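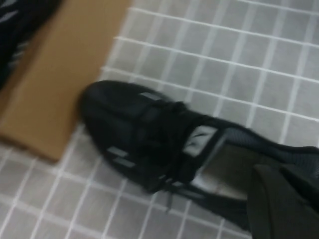
Consumer Claims and Evidence
Unit 6 handout: Reading the side of the box
Instructor: Valentina Bustos

Read this before class and bring the label or product page you picked last time. If you forgot to pick one, the Zernari page in the packet will do, although everyone uses it and I am tired of it.

1. What we mean by a claim

Most of what is printed on packaging can't be tested. "Feel the difference" is not a claim. Neither is "engineered for your day." Cross these out first, in pencil, and see what is left. On the Zernari running shoe page, students usually end up with two sentences and a number. The number is 19 percent.

Nineteen percent what? The page says "up to 19% more energy return." Go slowly through that phrase. "Up to" means the figure is a ceiling. A shoe that returned no extra energy to most wearers and 19 percent to one of them would satisfy it. "More" needs a second thing to be compared with, and the page doesn't give one. I wrote to the company in August and asked. The reply said the comparison was with "previous constructions." I asked which ones and didn't hear back.

"Energy return" is at least a real quantity. You press a piece of foam with a machine, let go, and measure how much of the work you get back. It is a fair test of foam. Whether it tells you anything about a person going up a hill with a backpack is a separate question, and the marketing copy would like you not to ask it separately.

2. The sample

The footnote on the same page mentions a wear trial with 70 participants. Students tend to relax when they see a footnote. Please don't. Seventy people could be plenty or far too few depending on how big the effect is and how much people differ from each other, and the footnote gives neither. It also leaves out:

Who they were and how they were recruited
Whether they knew which shoe they had on
Whether they got to keep the shoes
How many started the trial and dropped out

The third one sounds petty. I don't think it is. People who have been handed something for free tend to speak kindly of it, and a questionnaire filled out the same afternoon is measuring their manners along with their feet.

On blinding: it is very hard to hide from someone what is on their foot. A careful study will admit this and then try to limit the damage, for instance by covering logos or by using an outcome the wearer can't easily influence. A careless study says nothing. If a summary says nothing, assume nothing was done until you find out otherwise.

3. Arch type and the wet footprint

Many stores still sort customers into flat, neutral and high arches and sell each group a different shoe. Some of you have had this done to you. The idea has an appealing logic, and that is my main worry about it, as a good story makes people stop looking for data.

Ask what would have to be true. Arch shape, as judged in a store, would need to be measured the same way twice. It would need to predict injury. And giving people the matching shoe would need to lower their injuries compared with giving them any other decent shoe. Each of those is a separate study. Support for the first does not carry over to the third. When a store leaflet cites "research," find out which of the three it is talking about. The Britport leaflet in your packet cites a study of the first kind and draws a conclusion of the third kind, in the same paragraph.

4. Replace by mileage

You will all have seen advice to replace shoes after a fixed distance. The Okabe care card says 760 kilometers. I would like to know how they ruled out 750. A figure that exact suggests either a very good experiment or a unit conversion, and you should try converting it before you get impressed.

Foam does get stiffer and flatter with use. I have no quarrel with that. But wear depends on the person's weight, the surface, the weather and how they land, so a single distance for everybody can only be a rule of thumb. Note too who prints the card. A company that sells shoes has a reason to prefer an early number over a late one. That doesn't make the number wrong. It means the number needs support from someone else.

5. A disagreement, for balance

Oldřich Murín, who teaches the other section, thinks I am too hard on this material. His argument is that buyers know advertising is advertising, that comfort is a perfectly good reason to choose a shoe, and that no one is harmed by a soft number on a web page. I agree with him about comfort. On the rest, I would point to the Pastico insole, which costs more than most of the shoes it goes into and is sold to people whose feet hurt.

His section will be reading the Pastico brochure too. Compare notes with them if you like, but write your own answers.

6. To hand in

One page on the product you chose. Copy out the strongest claim word for word. Then say:

what was measured, and on whom or what
what it was compared with
what the seller left out that you would need
what result would change your mind

The last item is worth 4 points and is the one most people skip. "Nothing would change my mind" gets zero, whichever side you are on.

Brochures and label photocopies go back in the folder by the door when you are done with them.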